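Call for Participants: The Great Endenine Laundry Diary

Households wanted for a study of how people really wash their clothes

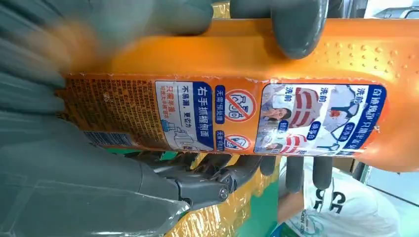 An orange laundry detergent bottle with its printed label.

Do you sort by color or throw it all in together? Do you have a chair where the not-quite-dirty jeans live? Did your grandmother teach you something about grass stains that you still swear by? If so, we would love to have you!

The Endenine Home Life Project is looking for 300 households to keep a laundry diary for three weeks this June. We want big families, people living alone, roommates who share one basket, couples who stopped sharing one years ago, and anyone who hauls a bag down the street to the laundromat. You do not need to own a washer, and you certainly do not need to be good at laundry. Some of the best diaries in our first round came from people who described themselves as hopeless at it.

What we are trying to learn

Most of what gets written about washing clothes is about machines and products. We are more curious about habits. When does a shirt become dirty? Who in the house decides? How do people measure detergent when the lines inside the cap are hard to read? What happens to the sock with no partner?

Our first round ran in the town of Royer, where 223 households filled in diaries, and we are still talking about what came back. One family of five had a whole system built on colored clothespins (the children made it up, and the parents were not allowed to change it). Several people wrote long, lovely passages about hanging sheets outside on the first warm day. A night-shift nurse told us that folding towels at four in the morning was the calmest part of her week. There was also a surprising amount of disagreement about vinegar.

This second round is bigger and takes in Endenine, Royer and the Pornis valley. Water in Pornis is a good deal harder than it is down in Royer, and we want to see whether people have changed how they wash to suit it, or whether they just do what their parents did.

What you would do

Before you start, you'll have a phone call with one of us. It takes half an hour or so and covers who lives with you, where the washing gets done and how you would like to keep your diary.

Then, for three weeks, you write a short entry each time laundry happens in your home. An entry can be two lines. It can be two pages if you're in the mood! We ask for the day, what was washed, the setting you used, how much detergent went in (your best guess is fine, and so is "a glug"), how it was dried, and who did which part. There is a blank space at the bottom of every page for anything else, and please use it. Complaints are welcome there, and so are drawings.

Once a week we will send you one extra question by text message or by mail. Last time these included "What is the oldest thing you washed this week?" and "Is there anything you refuse to iron?" The second one got the longest answers of the whole study.

At the end you'll mail back the diary in the envelope we give you, or send it in online, and we will call you one more time to talk it over.

Please don't change your routine for us. If you skip a week because you were away or everyone had the flu, write that down and carry on. A diary with gaps in it is still a good diary.

Who can take part

You can sign up if:

- you are 18 or older
- you live in Endenine, Royer or anywhere in the Pornis valley
- you do at least some of the laundry in your home
- you expect to be at home for most of June

One person signs up for each household, but everybody is welcome to write in the diary, children included. If you took part in the first round, you can join again. We would be thrilled to see how things have changed.

We heard from very few renters last time, and from very few men over 60, so if that is you, please think about it. We'd also like more people who use the Fekska laundromats, on Mill Street and by the bus station. The staff at both have kindly agreed to keep a stack of sign-up cards by the change machine.

Diaries can be kept in English, French or Spanish. If writing is difficult for you, you can leave voice messages and we will type them up.

What you get

Each household that finishes receives a $75 grocery card. If you have to stop partway through, you will get $25 for each full week you completed. Laundromat users also get a roll of quarters at the start, to say thank you for lugging a notebook along with everything else.

Everyone gets a printed copy of the final booklet. The one from Royer ran to 64 pages, and we hear that it has settled at least two arguments about wool. There will be an open evening in the fall too, with supper, where you can meet the other diary keepers and hear the best bits read aloud (only with the writer's permission, of course).

Your privacy

Your name will not appear in the booklet or in anything else we publish. Each diary is given a number when it arrives, and the list matching names to numbers is kept in a locked cabinet in our office. We don't sell anything, and we don't pass your details to anyone who does. No soap company or appliance maker is paying for this study. The money comes from a local history grant and from sales of the first booklet.

You can pull out at any point without giving a reason. If you would like your diary back afterward, tell us, and we will copy it and mail you the original.

A few questions we have been asked already

Do I have to send photos of my laundry?
No. We study what you write. A few people in Royer tucked in photos of a clothesline or a stain they were proud of beating, and we enjoyed those very much, but there's no need.

I send everything out to be washed. Do you want me?
Yes! Tell us what you send, what you hold back, and how it feels to get it home all folded.

Will you tell me I'm doing it wrong?
Never. Neither of us is in a position to. Loïc once washed a passport.

How much time does it take?
Most people in the first round spent five minutes on an entry, and a typical household wrote three or four entries a week.

Can my teenager be the one to keep the diary?
An adult has to sign the form, but after that your teenager can do all of it. We would be delighted.

How to sign up

Call or write to Huguette Roussel, who runs the study, or to Loïc Bodin, who looks after the diaries and answers the phone most afternoons. You can also fill in a card at either Fekska laundromat, at the Royer public library, or at our office over the bakery in Endenine. Please tell us your name, the town you live in, how many people are in your home, and the best time to reach you.

We are mailing 2000 postcards across the three areas this spring, so you may get one from us even though you have already signed up. Feel free to hand it to a neighbor.

Sign-up is open now and closes when we have all our households. We will let everyone know either way before the diaries go out in the last week of May. If we have more people than places, we will draw names within each town and keep a waiting list.

Come and write about your socks with us!

Huguette Roussel and Loïc Bodin
The Endenine Home Life Project

Posted Feb 27, 2025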